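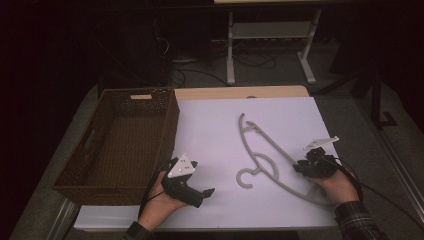 Reading the school report when you did not grow up with it

The results came in July 2018, by email, and I read them on my phone in the line at the pharmacy. It was a mistake. I saw the number 554 in bold, and under it a small colored bar, and I could not say if my daughter had done well or badly. In the country where I went to school the highest grade was ten and the lowest was one, and every grandmother understood it. Here I had three digits and a bar.

I write this post for other parents who came to Tileck from somewhere else, as we did. I am not a teacher. I only spent too many evenings with this paper, and maybe I can save you one or two of them.

The first thing I learned is that 554 is not a number of points from a total. I was looking everywhere for "out of how many" and it was not written. It is called a scale score. The children do not all get the same set of questions, so the right answers are changed into a common scale, and then this scale is cut into levels. On our report the level is printed under the bar, in smaller letters than the score. For a parent I think the level is more useful, and I would print it bigger.

The second page has the parts: reading of stories, reading of information, writing. Every part has only a sign, an arrow up, an arrow down or a flat line. My daughter had an arrow down for writing. I was upset about this arrow for a whole weekend. Then I called the school office, and the lady there explained to me very patiently that the writing part was one essay, done on one morning in February. She told me to look at the notebook from the class also. I did, and the notebook was fine, with long texts and few corrections. I still would like the arrow to be up, of course.

There is also the comparison with the other schools. The district has 1,777 students in the tested grades, and the report gives you the average for the school and the average for the district next to your child. Our neighbors in Rumuno, across the river, get the same kind of paper, but with one more column, for last year. I was a little jealous of this column. When I asked, they told me that in our district the test was changed, so the old results cannot be put beside the new ones. I understand it, but it means we must wait one more year before we can see if she is moving.

Some words that made trouble for me:

"Percentile." This is not percent! If it says 30, it does not mean that your child had 30 right answers from 100. It means the child did better than 30 of every 100 children in the comparison group. My husband and I argued over this one at dinner and I am happy to write that I was the one who was right.

"Approaching." In my language this would be a compliment. In the report it means "not there yet."

"Growth." I thought it was the height of the child. Please do not laugh.

In August the school will have an evening for parents in the library, and I plan to go with my questions on paper. When I speak without paper I forget the English words and then I only nod. I want to ask who reads the essays, and if it is one person or two. I want to ask if the reading group in the fall is chosen from this score, or if the teacher can decide. And I would like to know why the letter with the explanation arrives after the results and not in the same envelope. Last year it came so late that I had already thrown away the first paper.

The county also has a translated guide. You must ask for it at the office in Danko, it is not on the website, or I did not find it there. The translation in my language is a bit stiff, but the table with the levels is correct, and it has a drawing of the report with small numbers to show where to look. I keep ours on the refrigerator. My mother, who visits us until September, has read it two times and now she asks my daughter about her "scale" at breakfast. My daughter does not enjoy this very much.

If you have the report from the Platero schools, I would be glad to know if it looks the same. You can write in the comments, also in Spanish, I read it slowly but I read it.

© 2018 A Mother in Tileck | Contact | Back to top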